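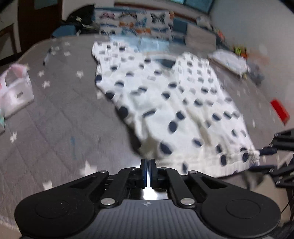 Polka dots on the gray quilt.

Clasa Everyday Checking, reviewed
October 23, 2022

Switched to Clasa in June. Was with Vachon before that, years, fine until the monthly fee went up. So, quick notes.

Opening the account: done on my phone, one lunch break. Needed ID and a first deposit of $40. Card showed up the next week, PIN came seperately. No branch visit. Good, because the only one near me is in Jirport and parking there is terrible.

Fees — none so far. No minimum balance either. Out-of-network ATM got me once, my own fault, it's in the terms.

App is OK. Balance loads fast, transfers are easy. Search is bad. Typed in 445 to find my car payment and got nothing, had to scroll.

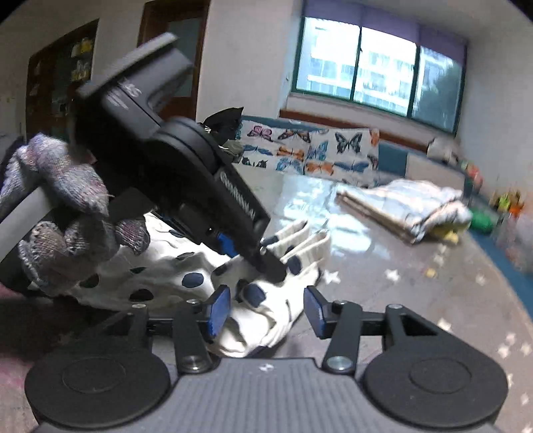
Mobile deposit is the weak spot. Put in a check for $1047 and they held most of it for days. Called, waited 31 minutes, got a nice person who couldn't release it. Vachon never held mine that long. If you get paid by paper check, think about it first.

Direct deposit has been on time every single pay day tho. Bill pay works, except my water company wasn't on the list and I had to add it by hand.

Savings rate is nothing special. I keep mine at Brornura and move money over when I need it, takes a day or two.

Four stars. Would be five if they fix the check holds. Staying for now.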